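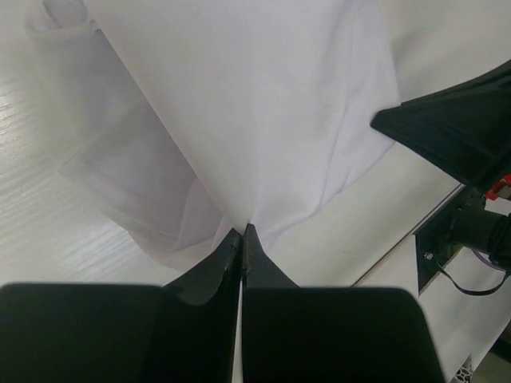 Fingertips on the white cloth, second gripper waiting its turn.

FROM THE BENCH: THE LAUNDRY CELL GETS ITS CABLES SORTED, MOSTLY

Readers of the spring issue will remember that the laundry cell in the Drurnley building had developed a habit of stopping on Friday afternoons. We are pleased to report that it now stops on other days as well, and that we know why.

The trouble was in the cabling. Each arm has a purple cable that leaves the little white module on top of the wrist and finds its way back toward the base. When the cell was put together in the old Drulton shop, those cables were tied down for an arm that mostly picked things up and set them down straight ahead. Then the job changed to cloth, and cloth wants wrist rotation. A wrist turned all the way over used up every bit of slack, and the connector at the top paid for it. The software reported this as a motor fault, then as a communication fault, and on one memorable morning as no fault at all, with the arm sitting there like a coat rack.

We replaced two motors before anyone wiggled the connector. The motors were fine. They are now our spare motors, and we have never been so well stocked.

The new routing is nothing fancy. One tie goes on the white forearm link, and everything between that tie and the module is left as one big arch. It looks sloppy. Visitors have offered to tidy it. Please don't. The arch needs to be large enough that the wrist can turn both ways without the cable going tight, and the way to check is to cut power to the arm, hold it up with one hand, and turn the wrist through its full travel with the other. If you feel the cable before you feel the stop, clip the tie and start over. Keep a bag of ties in your pocket, as you will be starting over. 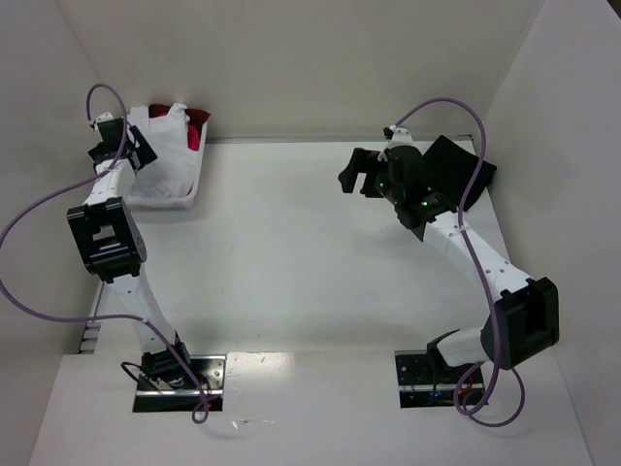

The arms also needed to be squared up again after all that handling. Joint zero on this cell is set by hand with the alignment block, and the block lives in the second drawer under the Volari label, where it has always lived, except for the nine days in September when it was holding a door open. Set the shoulder first, then the elbow, then the wrist. If you do the wrist first you will get a lovely wrist and have to do it again.

Gripper care is the part people skip. The fingertips are narrow and come nearly to a point, and they get scuffed from tapping the tabletop on low grasps. A scuffed tip will still hold a towel, but it snags on thin fabric and won't let go when told. We now run a fingernail down the inner faces every Friday and swap the tips when they catch. Lint comes off with a dry brush. We tried tape once and spent the rest of the day getting the tape off.

After the tips go back on, close the gripper on nothing and look for daylight. A thin even line is fine. A wedge means one finger is seated crooked, and you should back the screw out and seat it again before you blame the calibration. We blamed the calibration for most of a week.

For the acceptance run we used the standard cloths and the white basket, with both arms taking part. The Pfeiffer checklist calls for 30 grasps in a row with no cable fault. We got 23 on the first try, at which point the left arm stopped and everyone in the room said the same word. That was a loose screw at the base, which is a much nicer thing to find than a bad cable. Second try, 42, and we quit there to get lunch. The count since then has gone past 400, and the only stops have been from people leaning on the red button.
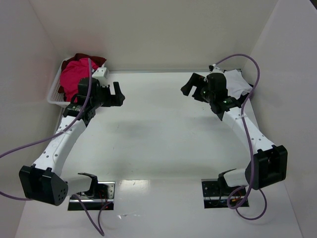 Both arms up, left gripper at the basket.

A few things left on the list:

The work surface has scuffs on it. They do no harm to the arms, though they do show up in the camera views, and the new top is on order. It was also on order in the last issue.

The lower cable loops at the front still hang over the base recesses more than we'd like. They're out of the way of the elbows at present. A clip has been designed, and printed, and it doesn't fit. A second clip is being designed.

If the cell stops while you're using it, write down which arm, what the wrist was doing, and what the screen said, in that order of usefulness. "It died" has been entered in the log eleven times this year and has yet to help us find anything. Before you restart, support the arm. It comes down faster than you think when the brakes aren't there to help, and these arms have no brakes.

The log is the green binder. The pen is tied to it, with one of the good cable ties, so leave it alone.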